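Running a Shared Print Workshop: Notes for Session 6

Access, booking and the costs of keeping presses open

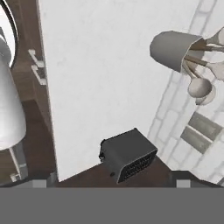 One reader of last term's notes wrote in to say that booking rules only ever protect the people who can plan a month ahead, and that anyone with a day job ends up printing at nine at night or giving up. Keep that objection in mind through this session. It applies to most of the systems covered below, and the reading does not fully answer it.

1. What a shared workshop is

A shared print workshop gives artists the use of equipment they could not reasonably buy or house. The usual list is an etching press, a relief press, screen beds, an exposure unit, a drying rack and somewhere to wash out. Some workshops are attached to a college or a gallery. Others are run by their members.

For this course we use two cases. Skesanine is a member-run workshop with 266 members and a single large room. Bornano is attached to a gallery and sells time by the session. Both offer open access, but they mean different things by it.

2. Members and users

Skesanine charges a yearly fee and a small hourly rate. The fee covers rent and insurance. The hourly rate covers ink, solvent, newsprint and wear on the blankets. A member who never prints still pays the fee, and the workshop depends on this. If every member came in regularly the room could not hold them.

Bornano has no yearly fee. Its session price is higher and includes a technician. Income goes up and down with the season, and November is normally its busiest month as people print editions for winter fairs.

Note the difference in risk. A membership workshop knows its income early in the year. A session workshop finds out as it goes, and usually needs a larger reserve or a parent body that will cover a bad quarter.

3. Booking

Three systems are common.

Fixed slots. The day is divided into blocks and each block has one user per press. Easy to run. Wasteful when someone cancels late.

Rolling booking. Users can book up to 21 days ahead. When one day passes, another opens. This is the system at Skesanine. Popular times go quickly.

Walk-in. First come, first served. Works in a quiet workshop and fails in a busy one.

Many workshops mix these. Bornano keeps 9 sessions a month off the calendar and releases them the day before. Look at this alongside the comment at the top of these notes. Does a late release help people with irregular hours, or does it mostly help people who live nearby?

4. Inductions

No workshop should let a new user run a press alone. An induction covers pressure settings, blanket care, safe handling of solvents and how to leave the bed. Keep a signed record for each process - someone inducted on relief has not been inducted on etching.

5. Reading and task

Read the Amarasinghe handout on edition costs, sections 1 and 2 only. Then write a one-page booking policy for a workshop with two presses and evening opening until 9 p.m. State who it favors.

Bring two printed copies.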